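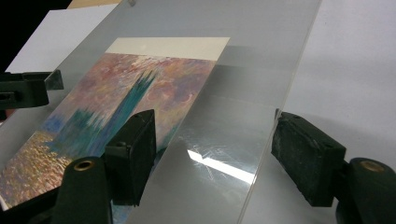

Slide 1: acrylic sheet in the gripper, painting print behind it

Okay, hi everyone! I'm Aarti, I run the framing bench at Flevton, and I've got 12 minutes, so wave at me if I go over.

Leave the slide up while I talk. You know how much I hate handling clear sheet. It shows every fingerprint, and glare hides the edge you're trying to grab. Look at the fine scratches where the light hits this one. The pads are foam, two of them, one on each side of the sheet, and the right one has had a bit of a life already.

(Pause, let them look at the colours in the print. Somebody always says Monet. Keep moving.)

So, the open day at Harms, back in December. Rüdiger Sauerland showed us through and he was so generous with his time! We saw 36 frames go through the Lenard cell before lunch, glazing and all. I'd gone in pretty skeptical, and I asked him straight out what happens when a sheet flexes. He laughed and said, "You hear it first." Then he let me try the hand-held gripper myself. My forearm was sore by the second go, so do the stretches if you visit.

Price, if anyone asks: the pads and fingers as a kit came to $1,285 on the sheet he gave me. Shipping is extra. I don't have a number for the whole cell, talk to Rüdiger.

(Skip the Cluris software bit if we're running behind. If not: labels, batch colours, the undo button.)

Next slide is the floor plan. Ask for questions now, before the coffee comes in.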